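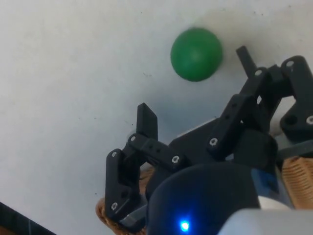 Gemechu Admasu asks whether matte paint really shows fewer roller marks than eggshell, or whether that's something paint counters say to sell the cheaper can.

It does, and the reason is geometry. A thread, as I've just finished a hallway and have the numbers fresh.

Gloss is a measurement. A meter sends light at the surface at a fixed angle and reads how much comes back at the mirror angle. For most wall paint the angle quoted is 60 degrees. A dead flat paint sends back very little there. Eggshell sends back more, satin more again.

The names on the cans are not regulated in any way that helps you. One maker's "matte" reads like another maker's "low sheen." If the data sheet gives a gloss value, go by that and ignore the word on the front.

Matte paint gets that way from pigment and filler. Load enough solid particles into the binder and some of them end up at the surface as it dries, so the film is rough at a very small scale. Light goes off in all directions. You get a soft highlight on a curved matte thing and almost none on a flat wall.

A roller mark is a change in film thickness or texture. On a shiny film, every change in slope moves the reflection, and your eye is very good at catching that. On a matte film there's hardly any reflection to move. Same ridge, less evidence.

So matte doesn't make you a better painter. The ridge is still there and you can feel it with a fingernail. It only shows when light comes in nearly parallel to the wall.

Which brings me to hallways. Mine has a window at one end, and in the late afternoon the light runs straight down the long wall. At that angle even flat paint gets shiny. Look along any matte wall with your cheek near it and you'll see what I mean.

What I used: Brasmont flat on the long wall, Candano eggshell on the short one by the kitchen door. Same color on both, mixed at the same counter. They do not look like the same color. The eggshell reads darker and a bit richer head on, and lighter where it catches the window.

That's normal. A matte surface scatters some white light back at you from every direction, and it mixes with the color. Shinier paint keeps that white light in one place. Step out of that spot and the color looks deeper.

If you want two sheens to match at a corner, put them side by side on scrap board first and look at them in the actual room. I did not do this. I have a corner.

Liam Catterall asked about wet edge. Yes, this matters more than the sheen. If the edge of one strip has started to set when you roll the next one over it, you get a double layer with a torn edge. Eggshell shows it as a stripe. Matte shows it as a slightly darker band, mostly at dusk.

My working time was some 10 minutes per strip with the window shut. With the window open I lost a good part of that. Keep it shut until the coat is on, then open it.

Roller: 3/8 inch nap for smooth drywall. A longer nap holds more paint and leaves more texture. A very short one leaves less texture but runs dry halfway up the wall, and then you press, and pressing makes the ridges along the roller's ends.

Those end ridges are what people usually mean by roller marks. Unload the ends a little on the tray, don't press, and finish each strip with one light pass from ceiling to baseboard, all in the same direction.

Ngaio Quinlan says her flat paint went shiny in patches around the light switch. That's burnishing. Rubbing knocks down or polishes the rough top of the film, so it starts to reflect. Wiping it makes it worse. There's no fix except repainting, and a touch-up on flat usually blends well enough if it's from the same can and fairly recent.

Touch-up is the one place matte clearly wins. I touched up the long wall 18 days after the second coat and can't find the spots now. On the eggshell I can find every one, and I ended up redoing that wall corner to corner.

The cost is cleaning. Higher filler, less binder, softer film. Washable mattes exist and they are better than they used to be, but "washable" on the can tends to mean a damp cloth and a light hand. Hallway with children or a dog: eggshell to shoulder height, or accept the marks.

Primer, briefly. Filler compound soaks up paint faster than the drywall paper around it. The binder gets pulled in and the patch dries flatter than the rest of the wall. Painters call it flashing. Spot priming the patches sorts it out, though on eggshell I'd now prime the whole wall.

Huw James wants to know if sanding between coats is worth it on flat. A quick pass with 220 on a pole sander, then wipe off the dust. It took me 20 minutes for the long wall and removed most of the grit I'd rolled into the first coat.

Ceiling next – dead flat, and I'm starting at the window end and rolling toward the light for the first coat, then along it for the second. Will add the gloss readings here if I can borrow the meter again.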